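On 6 December 2019, Séverine Guérin wrote:

> Did the marker cubes help with pose tracking, or is the Tidard set still drifting whenever the hands get close together?

Hi Séverine and all,

They helped a lot! We reran the Tidard set with a cube near the base of each hand-held gripper, and the two-hand drift is way down - I only threw out 3 demos from more than 200 (the old batch was painful, you remember). What still hurts is fast wrist turns, where a cube goes edge-on and the pose jumps for 4 frames or so. Smoothing hides it, but then the policy learns mushy grasps.

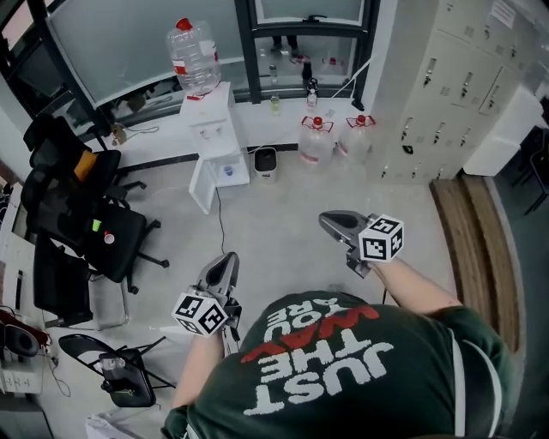 I'd like to try weighting each frame by marker confidence before we train again in January. If anyone at Prillstead has code for that, please send it my way - even the ugly version!

Junard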